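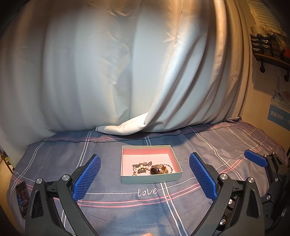

How to Clean Out Old Graphics Drivers Before Installing a New Card

Swapping a graphics card takes a few minutes with a screwdriver. Most of the trouble people have afterward comes from the old driver, especially when the new card is from a different maker. Leftover files can cause a black screen at startup, a low resolution you can't change, or games that close as soon as they load.

These steps are for Windows 10 and 11. You will need an administrator account and an internet connection.

Before you start

Download the driver for the new card first and save it to the desktop. Go to the card maker's site, pick the exact model and your version of Windows, and get the full installer. The small "auto-detect" version needs a working connection halfway through, and you are going to be offline for part of this.

Make a restore point too. Type "restore point" in the Start menu, open the result, select your system drive and click Create. If the button is grayed out, click Configure and turn on system protection.

If your drive is encrypted with BitLocker, find your recovery key now and write it down. Windows may ask for it when you go into Safe Mode or change hardware.

Step 1. Disconnect from the internet

Unplug the network cable or turn off Wi-Fi. Windows Update likes to install its own display driver the moment it sees a card without one, and it can do this while you are still cleaning up.

Step 2. Remove the old driver

Open Settings, then Apps, then Installed apps (Apps & features on Windows 10). Find the main graphics software for your old card and uninstall it. Remove any extras from the same maker, such as audio drivers for HDMI or recording tools. Leave chipset drivers alone. On an AMD motherboard these can have names close to the graphics software, so read each line before you click.

The screen will flicker and may drop to a lower resolution. Restart when asked.

Step 3. Check Device Manager

Right-click the Start button and choose Device Manager. Expand Display adapters. You should see Microsoft Basic Display Adapter. If the old card is still listed by name, right-click it, choose Uninstall device, check the box to delete or remove the driver, and confirm.

Then click View and Show hidden devices. Faded entries are cards that used to be in the PC. The one I did last had two of them, both from cards sold years ago. Uninstall those as well.

Step 4. Swap the card

Shut down fully – not Sleep. Switch off the power supply at the back and unplug it. Take out the old card, seat the new one until the slot latch clicks, and connect the power leads. Plug the monitor into the card and not into the motherboard.

Step 5. Install the new driver

Start the PC, still offline, and run the installer you saved. Choose the clean or factory reset option if there is one. Restart, reconnect to the internet and run Windows Update once.

If something goes wrong

No picture at all: check the power leads and the monitor cable before blaming the driver.

Installer says no compatible hardware found: you probably have the wrong file. Compare the model name again.

Still crashing: start in Safe Mode, repeat steps 2 and 3, and install again.

Thanks to Tetsuya Aoki for the correction on hidden devices.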